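Suvik Short Box Divider Set – Current Size

Item no. 3157
Pack of 100
Maker: Suvik
Distributed by Grasby Comics Supply

The Suvik divider is a rigid white polypropylene card for separating monthly comic titles in a short or long box. It stands slightly taller than a bagged and boarded book, so the tab stays readable when the box is full. The top edge carries a matte strip that takes pencil or fine marker. Labels from the Povero sheet (item no. 1183, sold separately) fit the strip without trimming.

Dividers are cut for Current size books. They will also go into a Silver size box, with a small amount of side play. They are too narrow for Golden size and should not be used with magazine boxes. 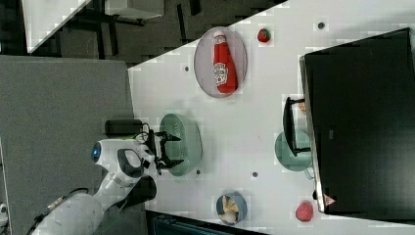

Corners are rounded to keep them from catching on bag flaps. The plastic contains no PVC and no added plasticizer, and can be left in contact with polypropylene or polyester bags. Pencil comes off the strip with a soft eraser. Marker is permanent.

Specifications
Material: polypropylene, solid sheet
Color: white
Finish: smooth, matte on label strip
Tab position: full width
Quantity: 100 per pack, shrink-wrapped
Fits: Grasby short box, Grasby long box, Yao stacking box

Notes on fit
The Yao stacking box has a lower lid than the Grasby boxes. Dividers clear it, but only with the lid seated on all four corners. In the older Yao box with the folded lid – discontinued in January – the tab touches the lid and will bend over time.

Allow one divider per title. For long runs, add a second divider where the run changes volume or numbering restarts. A short box with many one-shots is better sorted by publisher, as each divider takes up space that would otherwise hold books.

Ordering
Sold by the full pack only. Stores ordering over 100 packs should use the trade form. Opened packs cannot be returned.

Page updated March 28, 2018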